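About Fonddale

Fonddale helps small manufacturers work out what a robot will cost them before they own one. We don't build arms, we don't sell arms, and we don't get a cut from anybody who does. This makes us unpopular at trade show dinners, where we are usually seated near the kitchen.

What we do

Most of our clients have a shop floor, a stubborn job that people keep quitting over, and a brochure. The brochure has a price in it. The price is correct in the way that the price of a puppy is correct.

We take that number and add the rest: the gripper, the spare gripper, the mounting, the guarding, the electrician, the training days, the training days again after the first person trained gets a better offer, and the long Friday when the thing will not home itself. Then we hand over a budget you can take to whoever signs checks at your place.

Trying it on blocks first

Before a client commits, we like to see the job done badly on a bench. We strip the task down to its plainest form, and for pick-and-place work that generally means bits of wood. Wood is cheap, it has no feelings about being dropped, and raw lumber is untidy enough to be a fair stand-in for real parts. A picking plan that only copes with perfect cubes will have a hard time in your receiving bay.

We draw our marks straight onto the white bench top. Gistix, the planning software we wrote for ourselves and now license to a few patient customers, can produce a very handsome layout diagram. We still use a pencil.

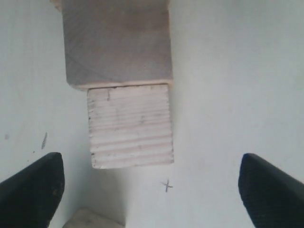

How we charge

A bench study is $4,000, flat. It covers one task, one written report and one meeting where you get to argue with the report. If you already have a quote from an integrator and only want a second pair of eyes on it, a quote review is $1,375. Travel is extra and we fly coach.

We don't do percentages of project cost. An adviser who earns more when you spend more is a salesman with a nicer notebook.

What's in a report

You get a purchase budget, a running budget for the first three years, and a list of what we think will go wrong, worst first. Clients tend to skip to the list. There is also a page headed "Do Nothing," where we price leaving things as they are. Sometimes that page wins. One of our longest-standing customers, Flendach, came to us wanting two palletizing arms and left with a better cart. They have come back for other studies and still bring up the cart.

Where reach, grip or floor space could sink the plan, we check it on the bench. Reach is the popular one. An arm that gets to everything in the drawing may get to rather less once it has a gripper on the end and a cable to look after. 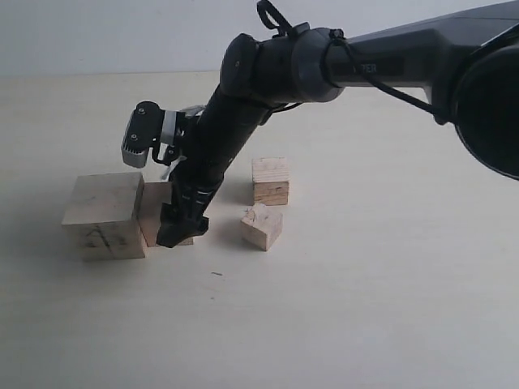 Bench work at Fonddale: black arm, raw wood blocks.

Who we are

Deok-su Geum started Fonddale after years of buying equipment for other people's factories, including a conveyor he would prefer not to discuss. He runs the studies and writes the reports. If yours contains the phrase "optimistic, frankly," it was him.

There are seven of us. We have completed 31 bench studies, and the invoices for most of them have been paid.

We share a building with Jeon, a machine shop that makes our brackets and tells us when they're ugly.

Getting in touch

Use the form on the contact page. Tell us what the job is, how many shifts you run, and the biggest number your boss has said out loud. A phone photo of the work area helps more than a floor plan. Please don't tidy up before you take it.

Prices last reviewed 2024-10-24.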